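Care of Shrine Surfaces and Offering Bowls
Household notes, Pirunholm Meditation House, October 2023

Water bowls

Empty the bowls before dusk and dry each one at once with a lint-free cotton cloth. Standing water leaves a mineral ring on brass. If a ring has formed, dissolve 17 grams of citric acid in 1000 ml of warm water, soak for five minutes, rinse and dry. Do not soak plated bowls.

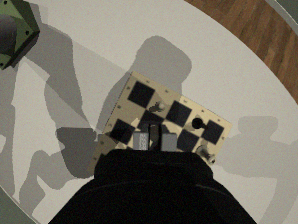

Stack dry bowls upside down with a square of flannel between them. The Prindomau bowls have a rolled rim and will jam if nested bare. To free a jammed pair, warm the outer bowl under the tap and twist.

Butter and wax

Let spilled wax harden fully. Lift it with a plastic card held nearly flat, then place brown paper over the residue and press with an iron on its lowest setting. Butter lamp soot comes off painted wood with a barely damp sponge. Test the back edge first.
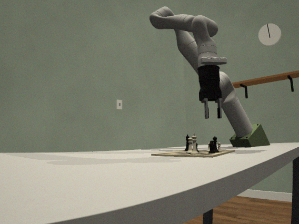 Incense ash

Sift the burner ash once a month through a 40 mesh screen and discard the stick ends. Fill to a finger's width below the rim. Ash packed tighter than that puts the stick out.
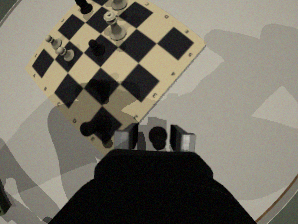
Shrine cloths should be cut to hang 285 mm at the front and clear of the lamps on both sides. Mark the fold lines in chalk on the reverse. Plain dark brocade shows ash, and plain cream shows butter. A check of near-black and creamy yellow-beige, like the squares of the chessboard, hides both reasonably well between washes. Wash cold, separately, and press while damp.

Polishing

Use Flitau paste on solid brass only. Apply sparingly, work along the length of the piece, and clear the engraved lettering with a soft toothbrush before the paste dries.
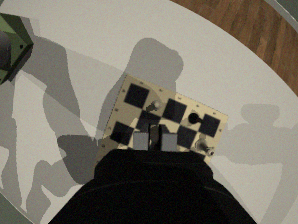
Dobson writes that the toothbrush leaves fine scratches on older bells, and that a wooden skewer wrapped in cotton does the lettering just as well. Change the cotton when it turns gray.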